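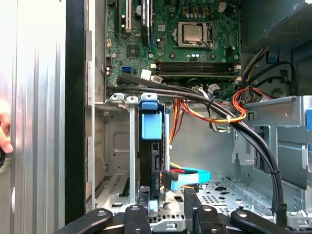
Setting up the drive pull on the Girnard cell. Notes for whoever takes the next shift, updated April 2018. Do the fingers first. Power off at the wall, arm parked, then check every finger bolt with the hex key. They creep. Snug, not gorilla tight. Then teach the approach over an open tower, straight down, slow. The hard drive stands on edge in its cage with the blue handle up, so use the handle as your target and keep the fingertips off the blue data cable, it curves out to the right and will snag. Unplug data and power by hand before any real pull. Somebody holds the side panel if it wants to swing, hands well back from the fingers.

Speed at 40 percent for teaching. Leave it there till you get 4 clean passes in a row, then go up a bit at a time.

Next the holder. Light grey printed plate, mounts on the extrusion wall. Check it before every shift:

Push on the plate. Any wobble, tighten the mounts and reteach, don't just nudge the point.
Look in the slots for chips of plastic. Blow them out.
Layers splitting anywhere? Swap the plate. Joar Myklebust has the print file, ask him not me.

Run the gripper up to the plate with the jog pendant and stop short. Look from the side as well as thru the wrist camera, the camera lies about depth.

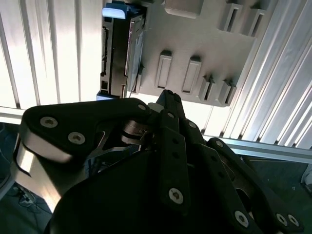
Gripper up at the holder, middle finger at the lower edge of the plate.

If the tip touches the plate, back off in Z and save the point again. Save it under the same name!! We had two sets of points in February and it ran the wrong ones.

Every 1,000 cycles: wipe the links, one drop of light oil on each pivot, work the hand open and closed, wipe agian. Redo the bolts. Write the count in the log.

Still drifting after all that, check the wrist flange. Then call Ilari Saarinen, ext 116.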